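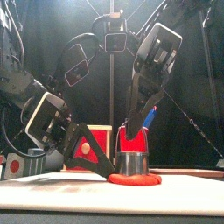

The red cup on its cloth, with the blue marker in it and the little drawer behind.

Jan 19, 2023
by Vavis Small Things

Hello all, kettle's on, and I promised a thread about the table ages ago, so this is it. It's about pots, trays, drawers and where a pen is supposed to live, and if that isn't your cup of tea I quite understand and will see you next time (there'll be seeds next time).

Starting with the cup, as I have a soft spot for it. Bright red on top, shiny silver metal at the bottom, and a thin wire handle that goes right over like a tiny bucket. I do love a handle like that on a pen pot! You can carry the whole lot to another room on one finger and carry it back again when you remember you only went in for your glasses.

The cloth underneath is a tip I had from my mum, who put a cloth under everything, including the fruit bowl, the telephone and for one whole winter the cat. Metal on a pale tabletop makes a horrid scrapey noise and a bit of cloth stops it. It does rumple. I smooth mine out in the morning and it has rumpled again by lunch and I've stopped minding.

Marker in the cup, light tip showing, leaning over to the right. I used to keep mine lying flat in a drawer because somebody at a craft fair told me they last longer that way, and perhaps they do, but I never once picked one up. Standing in a cup I use them daily. Labels on everything now, even the jar of labels.

Somebody asked under the last thread whether small drawers are worth the bother, so on to the drawers.
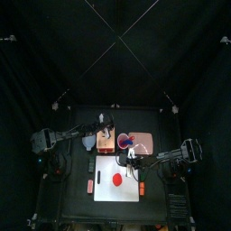
Back row: blue bowl, wooden box with the red drawer, cup, pink tray. Cutting board at the front.

I'm very fond of a wooden box with one drawer and one round knob. Yes, it holds hardly anything. A reel of thread, some stamps, the spare key to something. But it is a DRAWER, and you can shut it, and shutting it is such a comfort at the end of the day. The red front against the pale peachy wood cheers me up too, I'd paint every drawer in the house that colour if I were let loose.

Then the light blue bowl. Every table needs one open bowl for whatever is in your pocket. Mine at home was bought at the Kaimal market for 2 pounds, it's plastic, it has been dropped down the stairs and put through the dishwasher more times than I'd care to admit, and it has outlived a very smart pottery one that I cried over.

The pink tray is the same idea but flat. I go back and forth on trays. Rounded corners are far easier to wipe, I'm firm on that, and the square-cornered one I had before used to collect crumbs like a museum. But a flat tray does invite you to put things down and leave them there, so I empty mine before supper. Well, most suppers.

I like the tall and boxy things along the back and the board in front of them, by the way. If the board goes at the back you end up reaching over the cup every time and sooner or later your sleeve catches a handle. Ask me about the gravy.

And the board itself, plain white with a red circle printed on it. I've come round to white boards after years of wooden ones, mostly for craft cutting and rolling out and so on, as you can see every last scrap you've dropped. Onions still get done on the old wooden one, which smells of onions and always will.

Now hanging things up, because a few of you at the Futia swap table asked and I gave you a very muddled answer with my mouth full of flapjack.
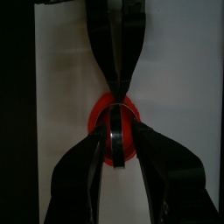
Black strap, red ring, white panel.

I think a bit of black webbing looks very smart against white, and the orangey red round it is lovely, very close to the cloth. There's a thin curve of silver metal just inside the ring that catches the light as well. I never used to give fittings a second glance and now I stop in front of them in shops, it's a sort of illness.

For straps at home I'd say webbing over string every time. String goes grey and frays, and I always tie it in a knot I can't undo. Give a new strap a good tug before you trust it with anything breakable, and hang it where you can reach it without standing on a chair.

Right, tea's gone cold. If you've got a bowl or a pot or a drawer you're daft about please do post it underneath, I read every one, even if it takes me till the end of January to reply. The Skalel jam jar thread is still going too, and I do owe you all a proper answer about lids.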